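Small arms deserve a place in the ordinary house

I have been following home robots long enough to have a drawer of dead ones, so take my excitement with that drawer in mind. The Clesari kit from Brindeo is the first I would recommend to a friend. It costs 602 dollars, it clamps to a shelf or table, and it does one modest job: it picks up household things and puts them where you keep them.

What won me over is the wrist camera. Most kits in this price range look down from a pole, and the moment the gripper goes into something deep they are guessing. Clesari keeps looking all the way in - and you can watch the feed on your phone, which I do far more than I need to!

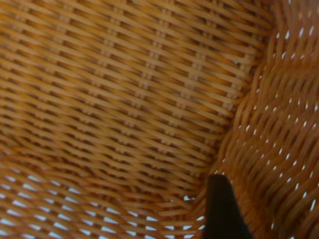 Wicker is a fair test of that, with all its curves and the light leaking through the weave. My older Nerent arm used to stall over anything woven. I ran 88 pickups with Clesari over two evenings, socks and dish towels mostly, and it missed a few near the corners. I can live with that.

Raffaele Guerra, who reviews these things far more strictly than I do, thinks the setup takes too long. He has a point. The calibration sheet is fussy and the manual skips a step (tighten the base before you start, not after). But I would happily spend a Monday evening on setup for a machine that checks where its fingers are going. I hope Gallardo copies the idea in its next arm, and soon.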